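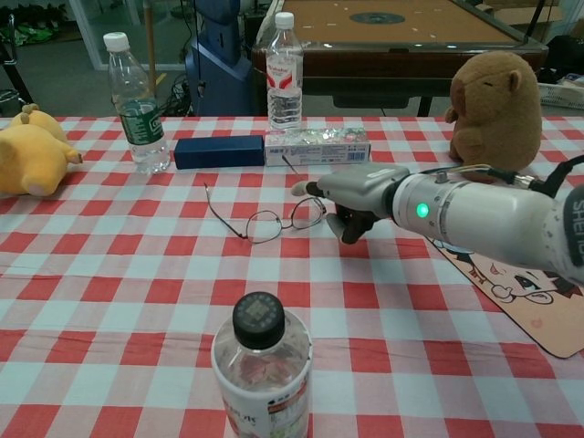

Svenja Thaler wrote in to ask whether I ever get tired of rereading the same books, and whether I don't feel guilty about all the new ones waiting. No and no! But it got me thinking, and I've been going on about it at home ever since, so now it's your turn.

I've read The Wind in the Willows every December for as long as I've lived in Sudville. I know exactly when the snow starts and when Mole smells his old house, and I still have to put the book down for a minute when he does. A first reading is all hurry for me. I want to know who did it, who marries, who gets the house. The second time I slow down and notice the weather, and the meals (so many good meals), and some minor aunt who is funny on every page and went right past me before.

Middlemarch is the big one, though. I read it at 20 and thought Dorothea was a saint and everybody else was in her way. I read it again this spring and spent most of it worrying about Lydgate's bills! Same paperback, same coffee ring on the back cover -- and I'd have sworn whole chapters were new.

I do keep a list of what I read. It's up to 2,507 entries now, repeats included, and 161 of those are books I'd already finished at least once. That seems low to me. I'm going to work on it.

Reiko Fukuda lent me her copy of Persuasion with her pencil notes in it from three different readings, and they argue with each other all down the margins. I loved that so much that I've started doing it in my own books, in very light pencil, after years of being strict about clean pages.

Next up is Kidnapped, which I haven't opened since school. All I remember is the broken staircase and somebody being very seasick -- I can't wait. If you have a book you go back to, tell me which one, and how many times so far.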